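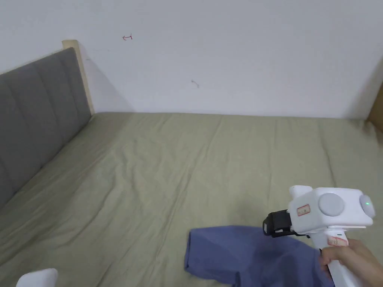 Gray upholstered headboard, light wood frame

About Us

Utuvville Workplace Rights began with Teresa Tokarz answering questions at a borrowed desk on Saturday mornings. People brought in contracts, shift rosters and dismissal letters, and she read every page with them. We still work that way, and we still love it!

Today we have 2 offices, in Utuvville and Rusham, and a team of employment advisers led by Teresa and Hatem Erraji. Hatem came to us from payroll, so if your holiday pay looks wrong he will happily spend an hour with your pay stubs (bring all of them, please).

We help with unpaid wages, unfair dismissal, requests for flexible hours and discrimination at work. We also run training for small employers who want to get their handbooks right – the Minen course takes four evenings and has a very lively session on grievance meetings.

So far we have advised 2,535 people. Some needed one phone call. Others were with us right through to a hearing, and we were proud to sit beside them.

A first appointment lasts 60 minutes and is free. You can book by phone or drop in to the Wysocka Street entrance in Rusham on a Saturday. Evening calls are fine too – just tell us when your shift ends.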